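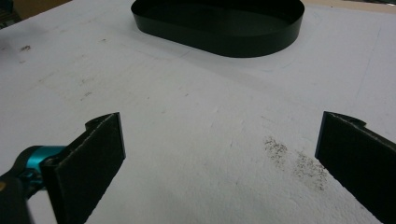 Divcombe, September

How to change the cabin filter of your car by yourself

The cabin filter, which many people call the pollen filter, cleans the air that comes through the vents into the car. It is a cheap part, but on a service bill it can become quite an expensive line. On most small cars you can change it at home with very few tools. The first time it took me 41 minutes, because I had to search for the cover. Now I need much less.

I write these steps for my own car, a Sellelar Mai with petrol engine. The order of the work is similar on many other cars, but the place of the filter can be different, so please look first in your owner's manual. The word in the index may be "cabin filter", "pollen filter", "dust filter" or "interior air filter".

When should you change it?

The manual gives an interval in miles and also in months, and you follow the one which comes first. If you drive mostly in town, behind buses, or if you park under trees, it is good to look earlier. My last filter had done only 2,974 miles when I took it out, and it was already grey with many small leaves in the folds. I was parking all summer under a lime tree.

There are some signs you can notice from the driver's seat:

The windows get misty and need a long time to become clear.
The fan is loud but the air from the vents is weak.
There is a smell of damp when you switch on the fan.

A smell can also come from other places, for example from a wet carpet or a blocked drain below the windscreen. If the new filter does not help, let a garage look at it before you spend money on sprays.

What you need

A new filter of the correct size
A small torch
A vacuum cleaner with the narrow nozzle
A cross-head screwdriver (not on every car)
Thin gloves and a dust mask
An old towel for the floor of the car

Buying the right filter

Do not order only by the name of the model. The Mai was made with two different heater boxes, and the filters have nearly the same width but not the same height. I bought the wrong one and had to send it back. The safe way is to give the shop your registration number and then to compare the measurements with the old filter. The one I use now is from Wiltano and the part number ends in 643. Please check yours anyway, especially if your car has air conditioning and mine has not.

You will find a simple paper filter and a more expensive type with active carbon. The carbon type holds back some smells of traffic. If you drive mainly on country roads, the simple one is enough in my opinion.

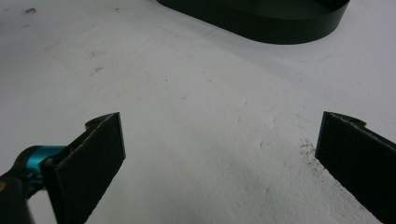
Also look at the shape of the frame before you open the packet. Some filters are soft and can be bent a little to go around a corner, others have a stiff edge and must go in straight. If the stiff type does not want to enter, it is probably turned the wrong way, or it is the wrong part.

Step 1. Prepare the car

Park on level ground, switch off the engine and take the key out. The fan must be off. Open the passenger door fully and push the seat back as far as it goes. Put the towel on the floor, below the glove box. Empty the glove box completely, also the small things at the back, or they will fall into your lap in the next step.

Step 2. Lower the glove box

Open the glove box. On the left and on the right side there is a plastic stop. Press both sides gently to the middle until the stops come free, and let the box hang down. There may be a thin arm on one side which makes the lid open slowly. Unhook it by sliding it towards you. Do not pull it sideways, the pin breaks easily and it is sold only together with the arm.

If it is a cold day, warm up the inside of the car before you begin. Cold plastic is less flexible.

Step 3. Find the cover

Behind the glove box you see a large plastic housing. The filter cover is a narrow lid with a clip at each end. On mine there are 2 clips and no screws, on the older version there is one screw in the middle. Use the torch and do not touch the wires nearby. Any cable in a yellow sleeve or with a yellow connector belongs normally to the airbag, and you must leave it alone. If you cannot reach the cover without moving such a cable, stop here and give the job to a garage.

Step 4. Take out the old filter

Before you pull, look for the arrow on the edge of the filter. It shows the direction of the air. Take a photo of it with your phone. Then put on the mask and pull the filter out slowly and level, so the dirt stays on top. Put it directly into a bag and close it.

Step 5. Clean the housing

Use the narrow nozzle to remove leaves and dust from the opening. Go only as deep as you can see. Behind the filter is the fan or the heater, depending on the car, and a hard nozzle can damage it. Do not wash the housing with water.

Step 6. Put in the new filter

Turn the new filter so that the arrow points the same way as on your photo. Slide it in with both hands, without force. It should lie flat with no gap at the edges. Close the cover and listen for the click on each side.

Step 7. Close everything and test

Hook the thin arm back, lift the glove box and press the sides together until the stops are behind the edge again. Open and close the lid a few times. Start the engine and run the fan on every speed. If you hear a ticking or flapping sound, switch it off, because a leaf may have fallen into the fan or the cover is not shut properly.

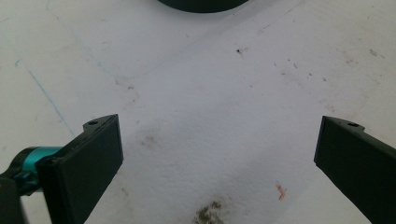 Faint creases and marks on a white surface.

Some questions I received

Can I clean the old filter and use it again? You can shake out the leaves if you must wait for the new part, but the fine dust stays inside the paper. Washing is not good, the paper loses its shape.

Can I drive without a filter for some days? The car will drive normally, but leaves can go straight into the fan. I would put the old one back.

My cover is not behind the glove box. Hanane Gaber wrote to me about this – her car has the filter under the bonnet, below the plastic panel by the windscreen. In this case the steps 4 to 6 are the same, but the bonnet seal must be put back carefully or rain water can reach the filter.

Write the mileage and the month on a piece of tape and stick it inside the glove box, and keep the receipt with your service papers. The old filter goes into the normal household rubbish.

Hanane Kamel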